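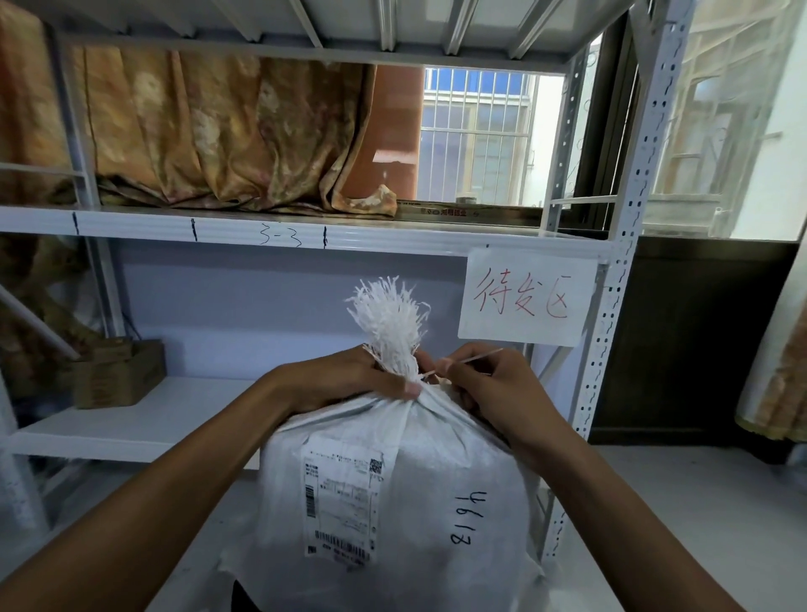 So it's official - Tharushi Chowdhury is leaving Eveo. The all-hands invite went out at 8 this morning and by lunch every group chat I'm in had the news.

For anyone who doesn't follow this stuff, she ran operations there and was pretty much the second most powerful person in the building. I've been writing about Eveo since it had 26 people and one conference room, and she was in that room.

The memo from Shoaib Lodhi (CEO) is very nice and very short. He thanks her for "building the company we get to work at today" and says she'll stay on as an adviser until March. That's it for details!

Her job gets split between 2 people. Fahad Awan takes hiring and offices, Adeel Magsi takes everything to do with support and billing. Adeel came over in the Flesico deal, which makes him the first Flesico person to get a seat on the leadership team. I know a few folks over there who are thrilled.

I asked Eveo if the split is permanent or if they're looking for one person from outside. The spokesperson said they have "nothing further to share." OK then.

Some background, because people keep asking me. Eveo has 400 employees now and 4 offices, and a lot of those people were hired in the past year. Growing that fast is rough on whoever runs operations. Two managers told me this spring that approvals for new hires were taking weeks and everybody was grumpy about it.
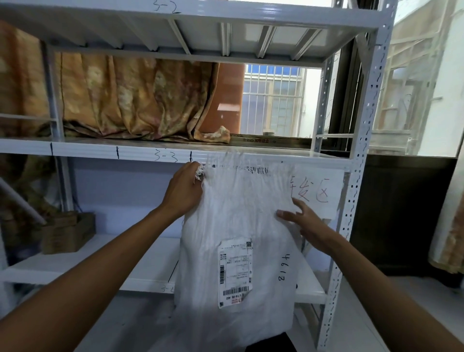
Is she going to a competitor?

Her plans aren't public, and the memo doesn't name a new employer. The rumor is Humamley, but I've only heard it from people who heard it from somebody else, so please don't run with it.

What I can say is that Humamley has had an opening for an operations chief for a while now, and Hammad Mohmand (their founder) worked with her at Tseng years ago. Could be something, could be two people who have lunch.

I've messaged them both. Hammad sent back a thumbs up, and I have no idea what to do with that.

Longer write-up goes in the newsletter tonight, with the full memo pasted at the bottom. If you work at Eveo and want to talk, my DMs are open and I won't use your name.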